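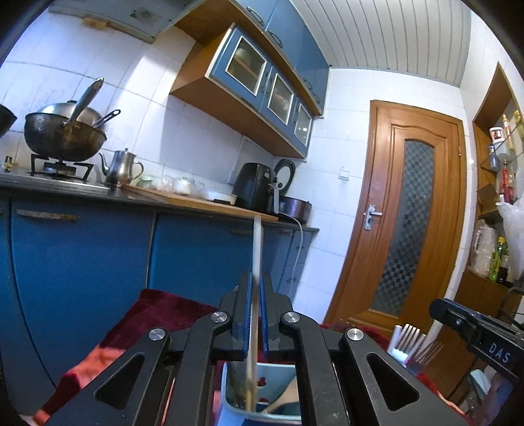 About Barnora Records

Barnora Records is an independent label releasing punk, garage and guitar pop on vinyl, cassette and download. The label was founded by Ingeborg Thaler and Hok-lam Pan, who continue to select every release together.

Our catalogue now stands at 56 titles, from first demos to full-length albums by Jallska and Liao. Artists keep ownership of their master recordings, and profits are shared equally once pressing costs have been met.

Mail orders are handled by Danilo Gatchalian. Demos are welcome all year - except in January, when the office is closed.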